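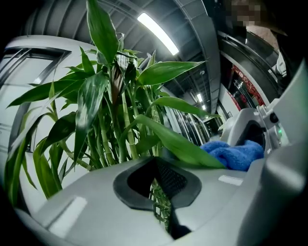 Zu Besuch bei Volilham: sieben Seiten Regeln und eine Zimmerpflanze

Zuletzt aktualisiert: Dezember

Ich war um 9:30 Uhr da, der Rundgang begann um zehn, und die erste halbe Stunde ging für Kaffee und Folien drauf. Volilham sammelt Vorführdaten für Greifaufgaben. Menschen führen Greifer in der Hand, machen damit Haushaltsarbeiten, und aus den Aufnahmen soll später ein Roboter lernen. Eingeladen war ich, weil die Firma seit dem Sommer mit einem eigenen Regelwerk wirbt. Es heißt Wirum-Leitfaden, hat 7 Seiten und soll, so stand es in der Einladung, »gute Praxis für die Branche greifbar machen«. Bei solchen Sätzen werde ich misstrauisch, und ich sage gleich dazu, dass ich es nach dem Besuch immer noch bin, wenn auch etwas weniger.

Durch das Haus führte Bayu Subramaniam, bei Volilham für die Aufnahmeabläufe verantwortlich. Die Folien hielt er kurz, das rechne ich ihm an. Am Tisch saß außerdem Asuka Higuchi von Tanabe, einem kleinen Prüfbüro, das den Leitfaden gegengelesen hat. Tanabe wird von Volilham bezahlt. Higuchi hat das auf meine Frage ohne Umschweife bestätigt, im Leitfaden selbst steht es nicht. Warum eigentlich nicht?

Was im Leitfaden steht

Gut gefallen hat mir der Abschnitt über die Vorbereitung. Vor jeder Serie wird der Greifer einmal ganz geöffnet und geschlossen, die Marker werden auf Schmutz und abgelöste Ecken geprüft, und die Aufgabe wird in einem Satz notiert, bevor jemand etwas anfasst. Klingt banal. Wer schon einmal fremde Datensätze geöffnet hat, in denen »task_new_final« die einzige Beschreibung war, weiß den einen Satz zu schätzen.

Ebenfalls vernünftig: Misslungene Versuche werden behalten und gekennzeichnet. Wer eine Aufnahme verwirft, muss den Grund eintragen. In der Liste, die Subramaniam uns zeigte, standen für den laufenden Monat 1206 Aufnahmen, davon 375 als verworfen. Ich fand das viel. Er fand es ehrlich. Beides kann stimmen, nur hätte ich dann gern die Gründe gesehen, und in der Spalte dafür stand auffällig oft »sonstiges«.

Schwächer wird das Papier, wo es um den Raum geht. »Der Arbeitsbereich ist in einem angemessenen Zustand zu halten.« Angemessen wofür? Gearbeitet wird zum Teil im Gebäude selbst, zwischen Pflanzen, Glaswänden und Geräten, und das ist fachlich auch richtig so. Ein System, das nur leere Tische kennt, scheitert am ersten Blatt, das ihm vor die Kamera hängt. Aber dann brauche ich eine Regel, die mit einem solchen Ort rechnet. Wie breit bleibt der Durchgang? Wohin kommen Netzteile und Leitungen, wenn jemand mit beiden Händen in Greifern steckt und nach vorn schaut? Der Leitfaden widmet den Kabeln einen halben Satz, und der handelt vom Ladezustand.

Bei der Arbeit

Nach den Folien ging es zu den Leuten, die aufnehmen. Die Übung an diesem Vormittag: an einer großen Topfpflanze arbeiten, ohne Blätter abzuknicken. Lange, schmale Blätter, viele Stängel dicht beieinander, für die Bilderkennung eine ziemliche Zumutung. Am Handgelenk und unter dem Greifer sitzen Würfel mit schwarz-weißen Markern, über die sich die Lage der Hand bestimmen lässt. 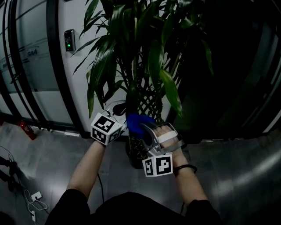 Ich habe gefragt, was passiert, wenn ein Würfel hinter den Stängeln verschwindet. Laut Leitfaden soll die Person dann langsamer werden und die Hand so drehen, dass mindestens eine Seite wieder zu sehen ist. Das ist die Stelle, an der ich am längsten hängen geblieben bin. Wenn man Menschen beibringt, sich für die Kamera zu bewegen, bekommt man Bewegungen für die Kamera. Will man die? Subramaniam meinte, man müsse sich zwischen natürlicher Bewegung und brauchbarer Ortung entscheiden, und sie hätten sich entschieden. Einverstanden. Dann gehört die Entscheidung aber in die Beschreibung der Daten, damit ein Käufer sie kennt. Dort fehlt sie bisher.

Higuchi hat an dieser Stelle eingehakt. Sie hätte die Regel gern umgekehrt: natürlich weiterarbeiten, Verdeckung im Nachgang markieren. Im Entwurf habe das so gestanden, in der Endfassung nicht mehr. Es wurde kurz still am Tisch, dann ging es mit den Pausenzeiten weiter.

Die Pausen also. Nach jeder Serie ist eine vorgesehen, eine Mindestdauer steht nicht dabei. Ich durfte einen der Greifer selbst nehmen, und nach wenigen Minuten merkte ich den Unterarm. Vielleicht liegt das an mir, ich bin Schreibtisch gewohnt. Trotzdem hätte ich in einem Papier, das sich an eine ganze Branche richtet, hier eine Zahl erwartet. Zum Gewicht des Geräts und zum Wechsel der Hand findet sich gar nichts.

Unbeteiligte im Bild

Kopfkameras filmen, wohin man schaut, und in einem Gebäude mit Publikumsverkehr laufen Leute hindurch. Der Leitfaden verlangt, dass Gesichter unkenntlich gemacht werden, bevor Material das Haus verlässt. Das ist klar formuliert und der beste Absatz im ganzen Dokument. Offen bleibt, wie lange das Rohmaterial liegt und wer bis dahin hineinschauen darf. Auf Nachfrage: zwei Personen, protokolliert. Schön, aber auch das will ich lesen können und mir nicht beim Kaffee erzählen lassen. Namensschilder und Beschriftungen an Türen oder Scheiben kommen nicht vor, und die verraten einen Ort mitunter schneller als ein Gesicht.

Und wer prüft das?

Volilham vergibt auf Grundlage des Leitfadens ein Siegel, »Moketti« genannt, vorläufig nur an die eigenen Datensätze. Man prüft sich also selbst, nach Regeln, die man selbst geschrieben hat, mit einem Gutachter auf der Rechnung. Subramaniam sagte, das sei ein Anfang, andere Firmen könnten beitreten. Ob schon eine gefragt hat, wollte er nicht sagen.

Mitgenommen habe ich den Ausdruck mit meinen Randnotizen und die Zusage, dass die nächste Fassung den Kabeln und Laufwegen einen eigenen Abschnitt gibt. Higuchi will außerdem, dass die Kategorie »sonstiges« aus der Verwerfungsliste verschwindet. Ich habe beide um die geänderten Seiten gebeten und trage hier nach, sobald etwas kommt. Wer den Leitfaden bis dahin benutzen möchte: Den Teil zur Vorbereitung würde ich sofort übernehmen, den zum Raum selbst schreiben.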